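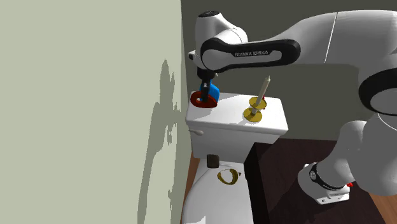

Sim view, bathroom set, blue object held at the red ring on the tank lid. Candle holder to the right.

Ticket 1949: Success rate for place-on-ring drops when clutter is added
Project: Seixas (simulated household tasks)
Opened by: Fernanda Meireles
Assigned to: Cristóvão Fonseca
Status: Resolved, one follow-up open
3 min read | 4 comments | 2 shares

Summary
The policy places the blue object on the red ring reliably with a clear lid. With the candle holder added to the tank lid, the reported success rate drops by 36 points. I expected some loss from the distractor but not that much. The arm path looks normal in most of the replays I watched.

Steps to reproduce
Load the bathroom set with the Franka arm. Turn on clutter. Run the evaluation with the default seeds and the Surnasetti scorer. Compare with the same seeds, clutter off.

Expected
A small loss, mostly from collisions with the candle holder.

Comments

Cristóvão Fonseca, 9:40
Reproduced on my machine. I split the failures by cause. Very few are collisions. Most are marked "object not at rest at end of episode", including runs where the gripper has opened and backed off. Can you send me the seed list you used? Mine was the one from September and I'd like to rule that out.

Fernanda Meireles, 10:15
Seed list is in the shared folder under Gunwood. It's the same as yours apart from the order. I also tried shifting the candle holder farther along the lid. No change in the score, so I don't think the policy is being distracted by it.

Eugeniusz Stępień, 13:05
Check the rest test. The scorer reads velocity for every loose body in the set, then takes the maximum. It should read only the target. With clutter on, the candle never fully settles in its holder. It rocks by a tiny amount at each physics step and keeps the maximum over the threshold. Same problem we had in Skisex with the hanging towel.

Cristóvão Fonseca, 15:20
Confirmed. I changed the rest test to look at the target body only and rescored the saved episodes without rerunning them. The gap between clutter on and clutter off is now 15 points. Of what is left, the biggest group is early release, where the object lands on the rim of the ring and tips. Those are real failures and belong in the results.

Resolution
Scorer patched. Rest test now takes a body name and stops with an error if none is given. Candle contact damping was left alone so that older episodes can still be replayed. Bernardo Barros has the corrected table for the methods section and will mark the earlier clutter numbers as withdrawn.

Follow-up
Early release on the ring rim. Poppy Pearce is rerunning 16 seeds with a longer hold before the gripper opens. Results go in a new ticket, please don't reopen this one.

Back to top
Seixas project tracker | Contact: Fernanda Meireles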